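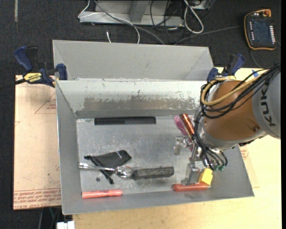 The Akura cell in use, with the arm over the front bin and the second bin clamped behind it.

Akura is a bin-picking cell built in the Nyitrai shared workshop around a secondhand KUKA arm. It sorts mixed small objects from one open metal bin to another. The cell was put together by members of the workshop in their own time, and most of its parts, apart from the arm and its controller, were already in the building or were bought from ordinary tool shops. It takes its name from a label on the crate in which the first controller arrived.

Background

The Nyitrai workshop had mainly been used for woodwork and bicycle repair. Andor Virág, a member who had worked as a maintenance fitter, bought the arm at the closing sale of a packaging plant and offered it to the workshop on the condition that it was kept in working order. For its first winter it stood on a pallet under a sheet. The floor had to be checked before it could be mounted, and the supply to that side of the room had to be replaced.

Virág and Edit Vincze first planned to use the arm for milling foam. Trials were given up because of the dust, which reached the neighbouring benches even with an extractor running. Vincze then proposed sorting, partly because the workshop had a standing problem with mixed drawers of small tools and oddments. A first version, known as Caro, used a suction cup and worked only on flat items. It was taken apart in August of the following year and its valve block was passed on to Akura.

Layout

The work surface is a light wooden tabletop, partly covered with tan sheeting. The printing on the sheeting is red, and the sheet to the left of the bins has a triangle outline on it. Two grey metal bins stand on the table one behind the other. Their side walls flare outward towards the rim, which gives the gripper more room at the top than at the floor.

The bins are held by two blue and black bar clamps, one on each side near the point where the bins meet. The left clamp carries an IRWIN label. Clamps were meant as a stopgap until brackets could be made. Dezső Kovács cut a set of steel brackets for the purpose, but they fixed the bins at a single position and were taken off again when the table was shortened. The clamps have been used ever since, and the bins are checked with a square after each change.

The teach pendant has no holder of its own and is commonly laid on the carpet beyond the table, within reach of the cable. A wall hook has been discussed several times.

Arm and gripper

The arm reaches over the bins from the right-hand side. Black cables and a thicker tan-yellow hose run together round the orange-brown joint housing and down towards the tool. The path of this bundle took longer to settle than any other part of the mechanical work. In early runs it was tied close to the housing, and it pulled tight whenever the tool turned past a certain angle. Leaving the hose in a wide arc solved this, though it takes up space above the bins and has to be allowed for when paths are taught.

The gripper is metal and has silver fingers, one of them jointed and another flat. Thin black pneumatic tubes curve round one side of it, near two small green fittings. The flat finger was filed down by Kovács so that it could pass between an object and the wall of the bin. Fengying Zhong reworked the closing sequence so that the fingers meet at low pressure first and grip fully only after a short pause.

Wear on the bins

The front bin shows heavy wear. Its floor is scuffed, the upper part of the far inner wall is scratched and chipped, and a long ragged band of coating has been rubbed off lower down the same wall. Members put most of this down to the gripper dragging along the metal during teaching. Repainting was tried once on a spare bin, but the new paint came off in flakes that stuck to the objects, and the front bin has been left as it is.

Test objects

Akura is tried out on a changing set of household and workshop items. The set is chosen for variety of shape and surface, and includes things that are known to be awkward. Among those used are a shiny metal spoon, a coral-orange marker, a black fabric pouch with a drawstring, a long ridged black bar, a bright yellow block with angled faces and a translucent pink-purple plastic utensil.

Soft and shiny items give the most trouble. The pouch changes shape each time it is dropped, and its drawstring can catch on a finger. The spoon reflects the lamps. Thin items lying flat, such as a small dark disc, are hard to lift from a bare metal floor, and Vincze's notes list them as a separate group. Items along the near wall are also difficult – the gripper has to come down almost against the metal.

A full trial consists of 100 picks, after which the contents of the two bins are swapped by hand and the objects are stirred. Trials are logged in a paper book kept at the bench. By March 10, 2022 the book held records of 500 picks, not counting those made while teaching.

Software

The control program was written by Zhong and Nayeli Nina. It runs on an ordinary desktop computer and sends target positions to the controller. Nina wrote the part that chooses the order of picks, which at first took the highest object in the bin and now prefers objects with clear space on both sides. An add-on named Briltora keeps a list of failed picks and puts them at the end of the queue. After 2 failures on the same object the program stops and waits for a key press.

Use and safety

Only members who have completed an evening's instruction with Virág may run the cell. Hands are kept out of both bins while the drives are on, and speed is held low whenever the pendant is in use. The arm is not run when the neighbouring benches are full.

See also

Caro (suction cell)
Nyitrai workshop
Briltora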